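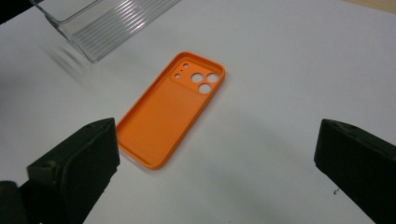

Page last changed: April

How a solar farm sells its electricity

A solar farm is a field filled with panels that turn sunlight into electricity. Building one costs a lot of money, and most of it must be paid before the first panel is switched on. The owner therefore needs to know who will buy the electricity, and at what price.

Take the solar farm at Garnumham. It has 3,000 panels and belongs to a company called Lanen. Before building began, Lanen signed an agreement with Araújo, a firm that makes floor tiles. Araújo promised to buy the electricity for 18 years at a fixed price. This kind of agreement is called a power purchase agreement, or PPA.

The price is set for each unit of electricity. One unit is a kilowatt-hour – enough to run a one-kilowatt heater for one hour. A meter at the farm records how many units are produced. 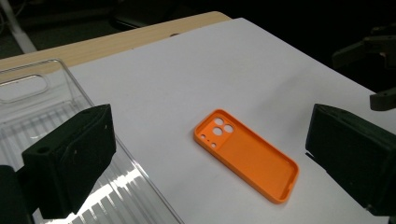
A fixed price has a good side and a bad side for both companies. If other electricity becomes dearer, Araújo saves money. If it becomes cheaper, Araújo must still pay the agreed price, and Lanen does better.

The agreement also says what happens when the panels produce too little. At Lallorano, a smaller farm, the owner must pay the buyer if output stays low for 21 days in a row because of broken equipment. Cloudy weather does not count.

Who writes all this down? Emília Kratochvíl is a contracts manager at Lanen. A new agreement takes her around 4 months to finish, and most of that time is spent on the price.

Words to know
Output: the amount of electricity produced.
Fixed price: a price that stays the same.
Contract: an agreement that the law can enforce.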